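From: Borghild Magnusson
To: Fallura list
Date: 14 January 2022
Subject: Re: [fallura] Pressing numbers and the second side

Shabani Mwaipopo wrote:
> Before we send anything to the plant I would like to hear from people who
> have done a 10-inch before. The band wants all 8 songs on it, 36 minutes
> total. Upendo says we can squeeze it in if we keep the level down. I am
> not convinced. Also, are we doing 1,000 copies or fewer? The Mokesdale
> single still has boxes sitting in my hallway.

Shabani,

I did two 10-inch records for Nastach when I was still cutting there, and I would not put 18 minutes on a side. At 33 you are comfortable up to 12 or so. Past that you lose level first, then the bass has to come down, and this band is mostly bass. The drum fills on "Ondieki" would be the first thing to go. If Upendo has a cutting engineer in mind who will do it anyway, ask for a test lacquer and listen to the last song on each side before you agree to anything.

There are two ways out that I can see. One is a 12-inch, which costs a bit more per copy and needs the sleeve art redrawn. The other is to drop "Long Field" and the instrumental from the vinyl and keep them on the download. Thirumalai told me the band had already been playing the set without the instrumental, so that may not start a fight. It still leaves you long for a 10-inch, though. My vote is the 12-inch.
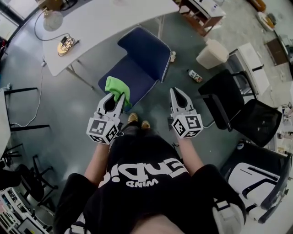 On numbers, the single sold well at shows and badly everywhere else. By my sheet we had 1,053 delivered, counting the overrun, and I would not order that many again without dates booked. The plant's price break is at 500, and after that the savings per copy are small. Keep the stampers on file and repress if it moves. They will hold them for a year if you ask in writing. Get that letter this time.

Running order for side two: please don't end on the loud one. The inner grooves are the worst place for it, with all that cymbal. Put the slow waltz last and move the loud one to the top of the side. I know the singer likes to finish with it live, but a record is a different thing.

A few smaller points:

The masters Upendo uploaded are the ones made for streaming. They are too hot for vinyl. We need the mixes before limiting, 24-bit, one file per side with the gaps already in.

Shabani Mrema is listed as "S. Mrema" on the label copy and in full on the back. Pick one. With two Shabanis on this project I would rather see the full name in both places - he plays organ and trumpet, and the trumpet credit is missing from track three.

The matrix text is still blank on the order form. If the band wants something scratched in the run-out they need to tell us now.

If we can settle the format by the end of next week, the plant has us down for test pressings in March. After that their schedule fills up and they won't promise anything.

Borghild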